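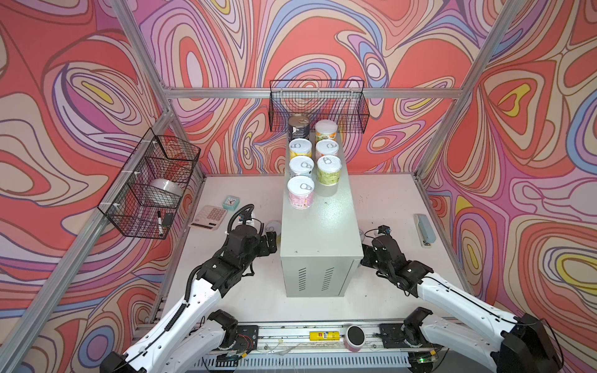

4.2 What visitors could and could not see at the Clalldale open day

Most published accounts of robot demonstrations are written by the people who gave them. We attended the November open day at Clalldale as outsiders, with no part in building or running the two-arm cell, and asked for the session logs afterward. The hosts agreed to this before the doors opened and deserve credit for it. Our reading of the day is less generous than theirs.

The handout, prepared by Murken, promised "reliable handling of everyday groceries." Neither "reliable" nor "everyday" was defined. The cans were the same ones used while the system was being tuned, and guests were not invited to bring their own. When Zofia Jabłońska asked whether a can from her bag could be tried, she was told that the schedule was tight. We do not suggest bad faith. Still, a test in which the tester picks every item tells us little about items picked by someone else.

Figure 3 shows the cell during the open day, with cans standing on top of a gray metal cabinet and the two arms at its sides. Upright cans are a kind case for a gripper of this type. A can that is tilted or lying down is a harder one, and it is also what a person at home is likely to want help with.

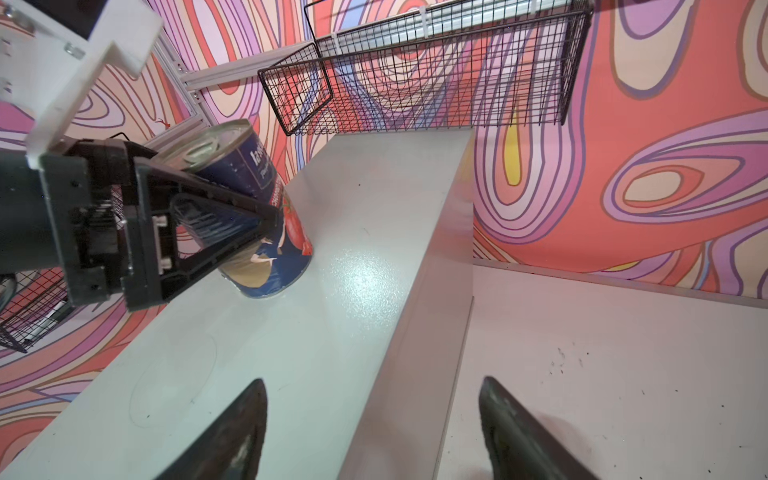
The logs list 261 grasp attempts over the day. Of these, 17 started from anything other than an upright can. The success rate printed on the closing slide pooled both groups, so the small, difficult group had almost no effect on the final number. We asked for the two rates separately and were told they had not been worked out. Anyone with the logs could do so in an afternoon, provided that "success" had been given one meaning. In some entries it stands for lifting the can, and in others for lifting it and putting it down again at a chosen spot.

Audience reports have the same weakness. Hestetti, who ran the exit survey, collected answers on a five-point scale after the closing talk, when visitors had already heard the pooled rate. Scores were high. MacLeish's earlier survey, taken before any talk, had lower ones, but it used different questions, and we would not lean on the comparison.

Two changes would make the next open day more useful as evidence. Starting positions should be drawn at random in front of the guests, and failed attempts should stay on the results screen for the whole session. The hosts have accepted the second and are still considering the first.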